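Norel Furniture Hire: Questions and Answers

Can I hire only one sofa?
Yes. The minimum is two days, and delivery in the Plunov area is included in the price.

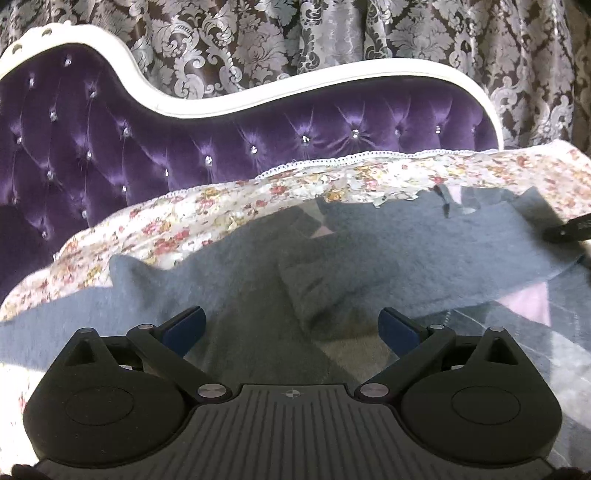

How do I care for the velvet during my event?
Please keep drinks and candles away from it, and tell us the same day if something is spilled. Do not rub the stain. On a deep tufted back, like the purple one with the white carved frame, crumbs go easily into the pleats, so a soft brush is better than a cloth.

May I move the sofa myself?
Inside one room, yes, with 3 adults. Lift from below and never by the carving. For stairs, please book our crew and mention order code 1413.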